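Kavine Two-Arm Table Station: Set-Up Guide
Section 5. Working Alongside the Station

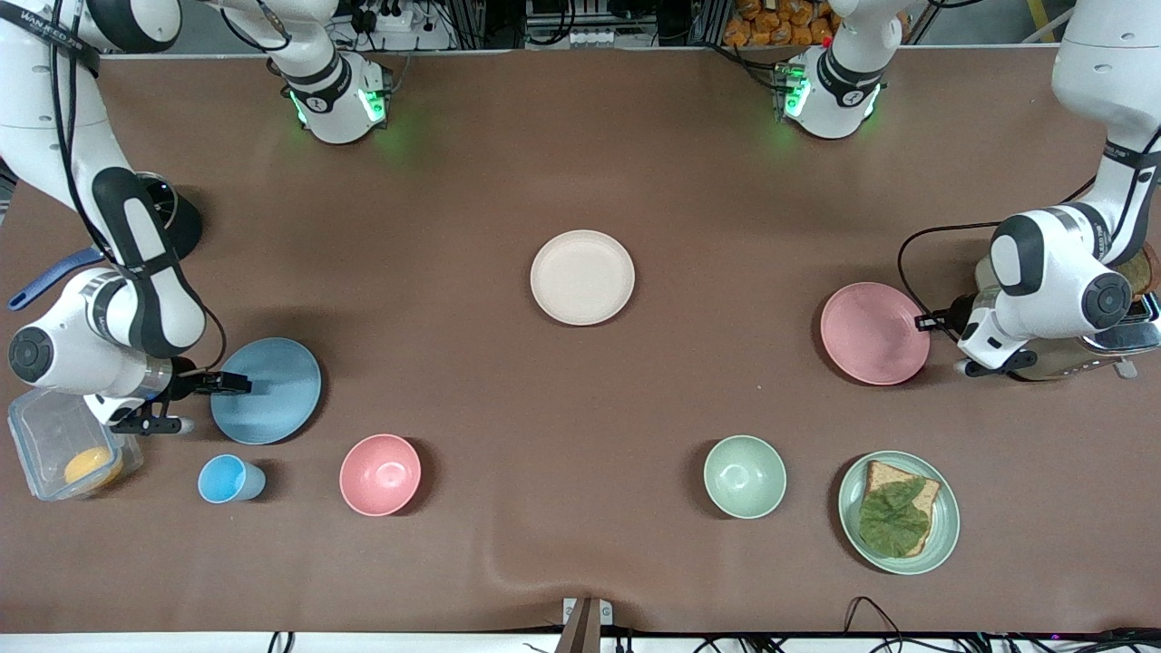

5.1 Scope

This section applies to staff who prepare, share or clear a table served by the two-arm station. It covers the change from manual table clearing to assisted clearing. Mounting and power are covered in Section 2. Fault codes are listed in the Atex controller booklet.

"Right arm" and "left arm" always mean the robot's own right and left. An operator facing the arms across the table sees the right arm on the left-hand side. Use the robot's sides when speaking to a coworker or filling in the log.

5.2 What changes for kitchen staff

Under the manual routine, one person cleared, sorted and stacked. With the station in service, that job becomes two roles. They may be held by the same person on a quiet shift.

Table lead: sets out the tableware, starts the run, stays within reach of the stop button.

Sorter: takes items after the run, scrapes food, loads the racks.

Food is still handled by staff. The arms are assigned plates, bowls and cups only. At Fletdale, the lunch shift kept its former break times, and the table lead role rotates every Wednesday.

5.3 Preparing the table

1. Lay the mat flat and keep its front edge clear of the cable run.

2. Place plates with open space on all sides. A gripper takes a plate by the rim and needs room for its fingers.

3. Set bowls and cups in the front half of the mat. Stand cups upright where possible.

4. Close the lid of any food container. Contents may stay inside.

5. Leave appliances such as a toaster unplugged. Do not move an appliance once the run has started.

NOTE: Plate color has no effect on the order of work. The order is set in the job file.

6. Enter job code 2524 and press Confirm.

7. Step back behind the floor line before pressing Start.

CAUTION: Keep hands, sleeves and towels off the mat while either arm is powered. An arm that is standing still may be waiting for the other arm to finish.

5.4 During a run

1. Watch both grippers. The arms may work on different plates at the same time.

2. If an item slips, press Stop. Do not reach in to catch it.

3. Wait for the controller to show HELD, then remove the item by hand.

4. Return to step 1 of 5.3 if more than one item has moved. Otherwise press Resume.

CAUTION: The cables on the arms move with them. Never hang cloths or tags on a cable.

5.5 Hours and records

The arms are due for a gripper check every 600 run hours. The table lead notes the counter reading at the end of each shift. Stops made by staff are recorded without a name — the log is a maintenance record and is not to be used for performance review.

Training requests and objections to a role assignment go to Finbarr Geraghty at Ó Dálaigh, who holds the shift plan. New staff complete two supervised runs before acting as table lead.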